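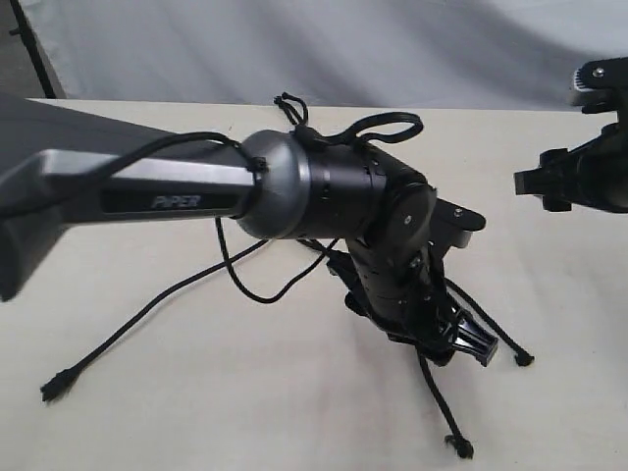 The two-arm cell at Wernthorpe, with the cabling on the bench.

Wernthorpe cable cell returns to its regular care schedule

The Ziroretti programme has revised the setup and upkeep procedure for its two-arm cell at the Wernthorpe workshop. The cell is used for handling trials with soft and flexible items, chiefly cords and braided leads. The revised procedure takes effect on Apr 26, 2026 and replaces the sheet kept in the Purow binder, which should now be discarded.

The cell consists of two arms facing one another over a shared tabletop, with a light grey cloth hung behind. Both arms work in the same area, and their grippers can come very close together at the centre. For this reason the new procedure begins with the brackets and the cabling. The arms remain powered down until both have been checked.

Each bracket plate is held by screws that can work free over a long run of trials. Operators are asked to test them by hand with the correct driver and to replace any screw with a worn head. Thread compound is not to be used on the plates. If a bracket has shifted, the wrist position must be taught again before the cell is released for work, and the new values entered in the log under job code 3616.

Cables that run along the upper link and over the elbow need enough slack for the full travel of the joint, but a loop that stands too high can catch on the opposite arm. The permitted slack is now set out in a drawing posted beside the cell. Connectors not in use are to be capped and secured before any motion is started. Tape may be used to hold a cable for a single shift only.

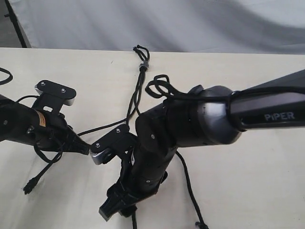
Checking the work surface and the test cord

The tabletop is to be wiped with a dry lint-free cloth at the start of each shift. Solvent cleaners have been withdrawn, as they left streaks that interfered with the overhead lighting calibration. Small specks and fibres should be lifted with a brush.

Test cords are issued by the Paju store and are returned there when the braid has opened or the ends have begun to fray. A cord is laid on the table by hand, with its clamped end toward the backdrop,
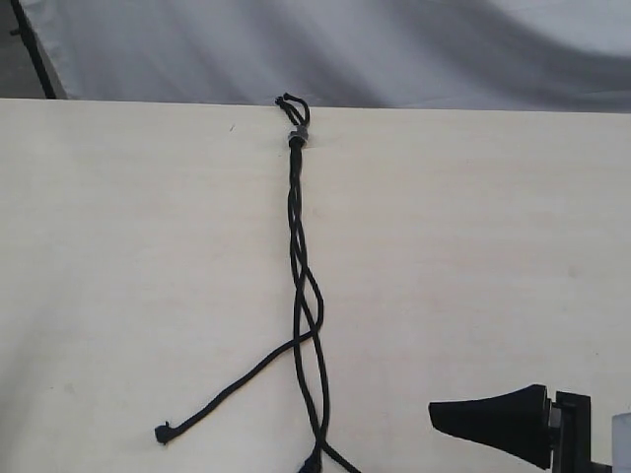 and the operator then steps clear of the marked floor area before the arms are enabled. The first approach is always made at reduced speed. Should a fingertip touch the cord before the close command is given, the run is stopped and the height offset is checked against the value in the log.

The fingers themselves are to be inspected every 13 shifts. The inspection covers the inner faces, the tips and the fasteners at the base. Fingers are changed in pairs, even where only one shows wear, and the old pair is labelled and sent to the Paju store. Spare pairs are listed under stock number 610.

The wrist camera view should be opened once the fingers have been fitted. Both tips must be visible, and the gap between them must be clear when the gripper is open. A lens that shows smearing is cleaned with the supplied tissue and nothing else.
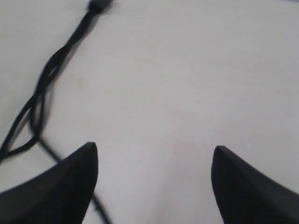
Booking and support

Access to the cell will be limited for the first week of May while the programme completes the change of cable clips on both arms. Bookings already made for that week have been moved to the following one, and the groups affected have been notified in writing.

A short orientation is required for all operators, including those who were trained on the earlier sheet. Sessions are held at the Wernthorpe workshop and are limited to six people. Requests should be sent to the Ziroretti programme office through the usual booking form, with the operator's current authorization attached.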